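Woltell Handling Safety Working Group
Minutes of the June meeting
Seating area, upper hall, Rawashdeh Building
Meeting opened at 2:10 p.m.

1. Minutes of the previous meeting
Approved with one correction. Under item 4, "Volletti pad" should read "Volletti finger plate."

2. Incident report: unexpected closing of gripper fingers
The group received the report on the fault logged against the Werurex arm in the test bay. During run 828 the fingers closed without a command while an operator was reaching in to straighten a bottle. The operator's glove was pinched at the fingertip. No injury was recorded. The emergency stop was pressed and the arm was powered down.

The log shows that the controller lost contact with the finger position sensor for 700 milliseconds. When contact returned, the controller treated the fingers as partly closed and completed the grip. The same loss of contact appears in 3 earlier runs, none of which was reported at the time.

3. Work with hand-held grippers
Work with the hand-held grippers continues while the arm is out of service. The group reviewed the approach position, in which the fingers stand open on either side of the bottle before any contact is made.
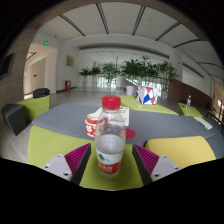

Figure 1. Approach position, fingers open, bottle upright on the seat.

It was noted that the reported fault occurred at this stage of the cycle on the arm. Members agreed that the written procedure does not state clearly enough that hands must stay out of the space between the fingers once they are in position. The wording will be changed for both the arm and the hand-held units.

A question was raised about grip height. The present instruction says only "hold securely." One member asked that a low grip remain permitted for bottles with a narrow neck. This was accepted.
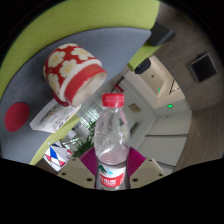 Figure 2. Low grip, fingers closed on the base of the bottle.

4. Cable inspection
The supplier's reply was read. It attributes the loss of contact to wear in the sensor cable where it passes through the wrist joint. The group did not accept this as a full explanation, as the cable had been in use for 144 hours and showed no visible damage when removed. The cable will be returned for testing and a written result requested.

5. Decisions
The Werurex arm remains locked out until the cable result is received.
The controller is to be set to stop, and to require a manual reset, after any loss of the position signal.
All unexpected finger movement is to be reported before the next run begins, whether or not contact occurs.
Revised procedure to be circulated ahead of the next meeting.

6. Other business
The request for a second emergency stop button on the far side of the test bay was deferred pending a cost estimate.

Meeting closed at 3:25 p.m.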